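Chapter 9
Buying a Pair of Hands

What this chapter covers

How a two-armed robot is sold, and what is left in the box when the salesman has gone home. How to read an offer for a kit, a lease or a service. What to ask at a demonstration, and in what order. The worked case is the Werker bench kit as offered to a small linen firm in Kozan.

9.1 The brochure and the bench

Every brochure for a two-armed robot has the same photograph in it. The robot stands in a white room, lit from slightly behind, holding something round. It may be an apple. There is no cable anywhere, and the nearest human being is a smiling woman with a tablet who appears to be looking at her email.

The student who has read the first eight chapters will know what a joint is, what a controller does and why payload falls as the arm reaches out. None of that will help much with the brochure, which has been written by people who also know these things and have decided to leave them out. Buying is a separate skill. It is mostly a matter of asking dull questions in a friendly voice and then waiting.

Fadime Avcı runs the finishing room at Drestar, a firm that washes, folds and packs towels and knitted goods for hotels. In September she was sent an offer by Widotik, a dealer, for the Werker bench kit: two arms, 2 grippers, a control cabinet, a year of support and a day of training. The covering letter promised that the kit would "take the fold out of folding", a sentence she read several times without getting any further into it.

She did the sensible thing and asked to see it work on cloth. Widotik suggested boxes. She said cloth. Widotik said that boxes were really very impressive. She said that she was sure they were, and that she had no boxes.

9.2 Why cloth is the awkward customer

A box is the same shape when you let go of it. A towel has opinions. It slumps, it hides its corners under itself, and the part you pinch is seldom the part that comes up first. A gripper that closes neatly on a hard block may pick up one layer of a towel, or two, or the towel and its neighbour. The sales term for this is "deformable object handling". The term used in the finishing room at Drestar can't be printed in a textbook.

Three parts of the kit matter here, and a buyer should ask about each by name. The first is the fingertip: what it is faced with, how fast it wears, and what a new one costs. The second is the view from the wrist. A small camera near the fingers sees the cloth close up at the moment it is pinched, which a camera on a pole may not, since the arm tends to be in the way. The third is whatever decides where to pinch. This last is software, and it is where most of the money goes and where the brochure becomes lyrical.

The demonstration took place in a shared lab, with other people getting on with other work, and is a better guide to the trade than any white room. 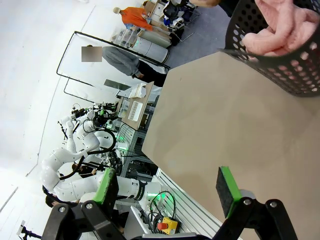

Figure 9.1 Wrist view during cloth work. The padded fingers face each other across an open gap, with the basket and its pink fabric at the far side of the table.

Look at how ordinary the surroundings are. There are cardboard boxes, cables and people, and an emergency stop button in red and yellow. A basket like the one in the figure is a small test in its own right. The cloth bulges over the rim, which gives the fingers something to aim at, but the rim is metal and the fingers must not mistake one for the other. When you ask to see a demonstration, ask for the container you use at work. Bring it with you if you have to. Fadime Avcı carried hers in on the bus.

9.3 Reading the offer

Widotik's offer ran to 9 pages, of which 2 concerned the robot. The rest dealt with what the dealer would not be held responsible for, including weather. Offers of this kind come in three broad forms.

Outright purchase. You own the kit, and also its faults. Support is extra after the first year. Suits firms with somebody on the payroll who likes spanners.

Lease. You pay monthly and hand it back. Read the clause on wear very slowly. Finger pads are made to wear, and a lease that treats a worn pad as damage will charge you for using the thing you hired.

Service, sometimes called pay-per-pick. The dealer owns the robot and you pay for each item it moves. The important word is "pick", and it needs a definition. Does a towel that is lifted and dropped count? Does it count twice if the robot goes back for it?

Selim Değirmenci, who handled the sale for Widotik, was asked that last question across the table. He said it was a very good question. He then said it again, with more warmth. To his credit he came back after lunch with an answer in writing: a pick would count when the item was released in the agreed place, and at no other time. Get your own definition in writing too, and preferably before lunch.

9.4 A trial worth having

A demonstration shows that a thing can be done. A trial shows how often. Drestar asked for 600 picks from its own basket, using its own mixed laundry, with the dealer's staff allowed to watch but not to tidy the cloth between attempts. That final condition caused the longest silence of the afternoon.

It is a fair condition all the same. A good deal of apparent robot skill belongs to the person who lays the towel out beforehand, and that person is not included in the price. Before you agree a trial, write down who may touch the cloth, who may restart the robot, and what gets recorded each time either of them does so. The next section sets out a record sheet and shows how Drestar filled in the first page of it, coffee stain and all.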